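Home Shop Robotics — session 4 handout
Gerardo Villa, Gondano shared workshop
2 August 2026

Read before you come in. Bring your own notebook, the shop copy is full.

1. Where we are
Arm is bolted down, gripper is wired, Evora controller boots. Still to do — grasp tuning and the place routine. Speed cap stays at 80 mm/s until everybody has passed the stop drill. No exceptions, I mean it.
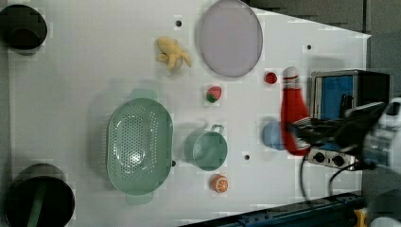
Gripper force: start low, step up. Setting 100 is plenty for hollow plastic. Soft toys need less, and a slower close. Write down every value you try, even the dumb ones. Last November we lost a whole evening of settings that way.

2. Frames and zero
Home the arm first. Then touch off at the table, then load the offsets file. Z offset on the Toledo mount is 233. If yours reads diferent, check the bracket screws before you touch the software.
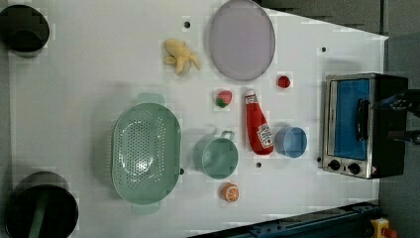 Reach planning is the part people skip. Work out the path on paper, both ways, with the wrist angle at each end. Tall things get approached from above, long things across the short side. A ketchup bottle lying on its side between the strawberry and the tomato is a fair test — grab it across the body, keep the fingers clear of the neighbors. Redo the path if you move anything, even a little.

3. Place routine
Lower, pause, open, back off straight up. The pause matters, the arm rings a bit when it stops. Illus logs go in the shared folder, named by run. Log 1258 is the one to copy for format.

Homework: one pick, one place, ten lines of notes. Dont tidy the numbers. 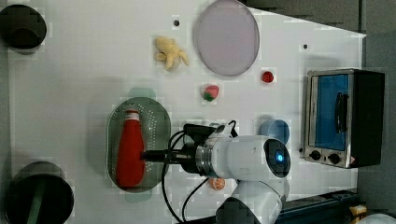
Gondano list, reply from Illus: can we make the pause a setting and not a fixed value? Mine is still swinging when the fingers open, and a longer wait fixed it on the bench at home.

Yes, go ahead. Put it at the top of the file with the speed cap. Will go over it at the start of session 5.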